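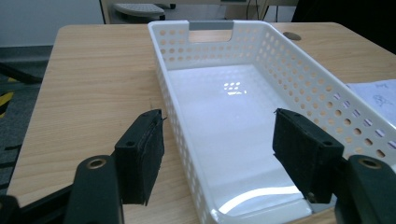
2021-02-24

Today I had finally the patience to clean up the white basket from the hallway. For two months I was putting everything inside it: receipts, keys that open nothing, the old letters from Mindby. I took all out and put in order on the bed, and it needed 35 minutes, more than I expected.

The small holes in the walls are the hard part, the dust stays in them. I used an old toothbrush and a little soap. The bottom is smooth, so one cloth was enough.

Khải called while I was drying it. He wants to keep the onions in it, because of the air. I prefer my gloves and scarves there, as in December. We did not decide. In the evening I threw away 20 receipts and wrote to Mindby about the last bill.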